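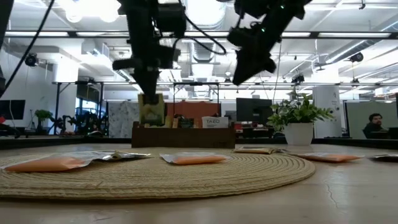 Re: [wombridge-hall] Tea things for the Saturday mornings

Nhàn, all, quick one before I have to get the bus. Tea tray. I've been meaning to answer your message since Tuesday and it keeps sliding down. The dark wooden tray at the back of the table is the one I want us to keep using, packets upright in it so people can read what they're picking, and the white TAZO card standing at the right hand end where it is now. The orange packets are the ones out across the table and the round woven mat, and those are what most of this message is about. The plant in the white pot can stay to the right of the tray, it's doing nicely and it stops people putting their bags there.

Nhàn Lò wrote:

> Hello everyone
>
> Can somebody decide about the tea before the next open morning? Last time
> we had two people asking for plain black and I couldn't find it, it was
> under the fruit ones. Also the urn was put on at quarter past, which is
> too late, people were stood there with cups.
>
> My questions:
>
> 1. Are we sorting by colour or by type?
> 2. Does the caffeine stuff go in with the herbal?
> 3. Who is buying the next lot and from where? Kiều have gone up again.
> 4. Do we still need the big biscuit tin?
>
> I have counted what is in the cupboard, we have 136 bags all told but that
> includes the loose ones in the jam jar that have gone a bit stale. I would
> throw those.
>
> Also please can whoever took the long teaspoons bring them back.
>
> Nhàn

Right. In your order.

1. By type. I know colour looks prettier and Nga La did a lovely job of it in March, but the yellows were three different things and I had a man drink a camomile thinking it was lemon. He was very nice about it. Type first, then if you want to fiddle with colours inside each type, be my guest.

2. No. Caffeine on the left, herbal on the right, small boxes wherever they fit at the back. Nhung Lý's mother can't have caffeine after twelve and she shouldn't have to put her glasses on to find out. The orange ones go with the herbal. Read the name off the front of the packet before you put it in though, don't go by the wrapper.
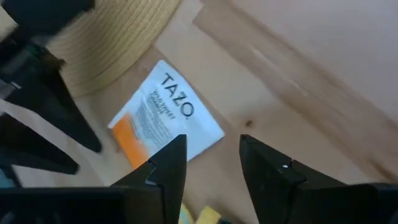 3. Buying. Wild Sweet Orange is the one that goes first every time, so more of that please. White packet, orange band along one end, name in small capitals under the TAZO, so you can't really go wrong. Khang Cù said he'd do the shop this month as he's driving over to Vurnville anyway. Khang, can you get 90 bags all told, mixed, but heavy on the orange and the plain black. If the Clidik warehouse is cheaper than Kiều then go there, I don't mind. Keep the recipt. Last time I had to pay someone back off a photo of a bank app and it took me an hour to make the book balance.

4. Biscuit tin, yes, keep. It's ugly but it shuts.

Other bits while I'm here

Stale ones in the jam jar: agree, throw. Rinse the jar and leave it on the side, I want it for the sugar sachets.

The mat. Please don't put the urn on it, or a hot teapot straight off the ring. It's for the cups and the packets. It's woven and it marks, and it isn't ours, it's Lộc Sầm's and he has been very patient. Shake it outside afterwards, don't wipe it with a wet cloth.

There's a hairline crack in the table top, over to the right. Not new as far as I'm aware but please stop dragging the urn across. Lift it, two people if it's full. I've asked about filler and will report back.

Tray. Standing up, one row deep, don't ram them in. If they're jammed people pull out four to get at one and then the other three live on the table all morning. Spares stay in the cupboard, top shelf, in the bag with the peg.

Urn on at nine. Not quarter past. I'll do it this week, after that could somebody put themselves down on the sheet? We got through 520 cups over the spring and summer and I think I switched on for most of them.

Milk. Two pints is enough if it's raining, otherwise get four. Oat milk went off again, small carton only from now on.

Teaspoons. It was me, sorry Nhàn. They're in my car, in the bag with the jumble labels. Will bring Saturday.

If anyone wants to come and help sort the packets I'll be there Friday from half four till they lock up. Bring a pen, the labels for caffeine / herbal still need writing and my handwriting is no good for it. Nga, yours is the best if you're about?

Bus. Bye

Nhung L (the other Nhung, not Nhung Lý, she says people keep replying to her)

_______________________________________________
wombridge-hall mailing list
To leave the list send a blank message with "leave" in the subject line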